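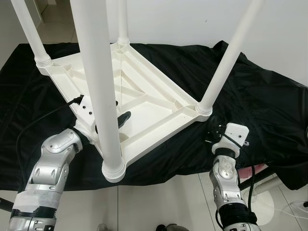 Figure 3. White plastic table, upside down, with molded ribs on the underside and legs set in threaded collars.

4.2 Why small furniture comes back

One of the happiest surprises in the Pandstead lending records was how well the small items did. Of the 1543 loans we coded, 357 were for side tables, stools and plant stands, and these were the pieces that households borrowed again and again. We had expected beds and wardrobes to lead the list (they cost the most to buy, after all), but short-term renters wanted things they could carry up a stairwell by themselves!

Interviews in the Mukico and Kaewmanee districts help explain the pattern. Tenants there move often, and many spoke with real warmth about pieces that come apart without tools. A table with removable legs fits on a bus. It also fits under a bed in the months when no guests are expected, and several tenants told us they had planned whole rooms around what could be put away.

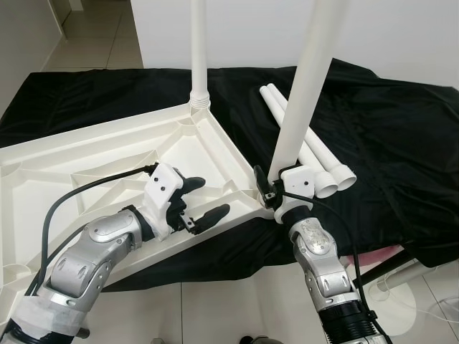

Repair habits were just as interesting. Borrowers in Kaewmanee were quick to swap a part between two damaged pieces, while those in Mukico tended to return the whole item and ask for another. We think the difference has a lot to do with storage: the Kaewmanee branch keeps a shelf of spare parts by the door, open to anyone, and over 40 households had used it by July. At Mukico the spares sit in a back room and have to be requested at the desk.

The Proveck branch joined the study late, so its loans are left out of the comparison. Its early records are still a delight to read, with long notes from borrowers in the margins, and we return to them in Section 5. They include the only cases in which a piece was lent onward to a neighbor with the branch's blessing.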